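Home | Notebook | Shared files | Log in

Workshop notebook, December, just after 2

Furniture day, part one. I said I'd write down how the room ends up so we stop rediscovering it every few weeks, so here goes! 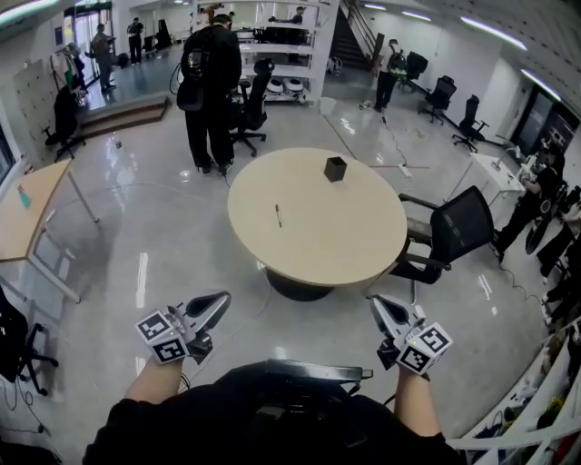
The round table stays where it is. I went back and forth on this (Svenja wanted it nearer the stairs) but I like being able to walk all the way around it, and the pale top is nice to work on. It's 19 kg with the base, so if you do want to shift it, get a second person and don't drag it. Pens and small boxes can live on it during the day, fine by me, but please clear it at night.

Chairs: the row of black ones along the wall is for visitors. The mesh one with the gray armrests belongs to the round table and keeps wandering off, so I'm going to put a Lustura sticker under the seat and see if that helps.

Coat rack is good by the lockers. Svenja Zürcher asked for more hooks and I've ordered a pack of 12 from Brostico, which is way too many, but the small pack was almost the same price.

Still bugging me: the power strip on the floor. I want a flat cable cover there, the gray kind, to go with the floor. Measured the run at 230 cm. Lekden only sells them by the meter so I'd have to cut one down, and I hate cutting that stuff (last time it took me the whole lunch break and a good pair of snips).

To do: ask about the cover, wipe down the wooden desk on the locker side, find the other Allen key. I think it's in the Hoarau box.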